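Friday, February 23, 2024

**To:** Ingvild Tangen, Aguiar Fund
**From:** Rhea Gatchalian
**Re:** Shared chaplaincy at Dreltport, second progress report

Ingvild, you asked for the plain version this time, so I've left out the quotations from the opening service.

The grant pays for a chaplaincy that is meant to serve people of any faith and people of none, in the hospital and at the ferry terminal. My job is to tell you whether it does. On the evidence so far I can say it serves the first group fairly well and the second hardly at all.

## Visits

The chaplains logged 1487 visits up to the end of January. I'd treat that figure with care. A visit is recorded whenever a chaplain speaks to someone on a ward, and the form doesn't ask whether the person wanted to be spoken to. Eduardo Fonseca, who runs the rota, thinks most of them did. He may be right, but we have no way of showing it.

Of those visits, 239 were marked as requested by the patient or a relative. That is the number I would use if your trustees want one. The requests came mainly from Catholic and Methodist families, with a smaller group from the Dalavton mosque. Only 17 were for the non-religious adviser, Ha-rang Han. The hospital says this proves there is little demand. I'm not persuaded. Her name was missing from the bedside leaflet until December, and the switchboard was still putting callers through to the Anglican office in January when I rang to check.

## The leaflet

We printed 1000 copies of the revised leaflet. It now lists everyone in alphabetical order, which took three meetings. Canon Arnaldo Meireles argued that the established church should come first "as a matter of courtesy". I argued that a service paid for on the promise of equal treatment should look equal on paper. The alphabet settled it.

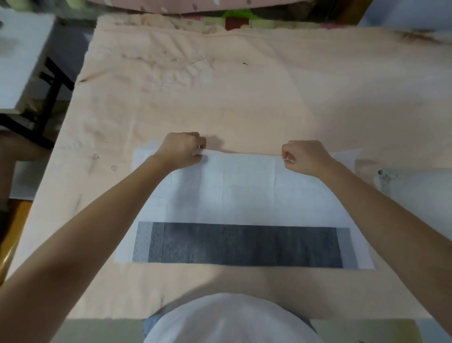 The wording inside is less of a success. The phrase "spiritual care" appears on every panel, and Ha-rang has said more than once that the people she hopes to reach stop reading when they meet it. The compromise was "spiritual and personal care". I don't expect it to make much difference and would like money set aside for a second version.

## The quiet room

The room at the terminal opened on time. It was agreed that there would be no fixed symbols, and a cross went up in the first week. It was taken down after a complaint, put back after another complaint, and is now kept in a cupboard with the prayer mats, where anyone may fetch it. This is what the agreement said in the first place.

Use of the room isn't recorded. Terminal staff describe it as "popular", and some of that popularity may come from the heating.

## Money

Spending is within budget apart from the booking software. Flotora was chosen before I joined, and it still can't record a person as having no religion. The options stop at "other" and "unknown". The supplier has promised a fix. I'd hold back the last payment until we've seen it working.

## Before the next report

- The visit form to ask whether the visit was wanted. Eduardo has drafted a question and the ward managers are looking at it.
- The switchboard list to be corrected and tested by someone outside the chaplaincy.
- Ha-rang to have two fixed ward afternoons, the same as the others. Canon Meireles has agreed to this in principle, and I've asked him for dates.

I would not recommend extending the scheme to Dalavton yet. The bid for it relies on the larger visit figure and takes the equal treatment as already achieved. If the new form has been in use for a full month by April, I'll send you the results whether or not they suit us.

Rhea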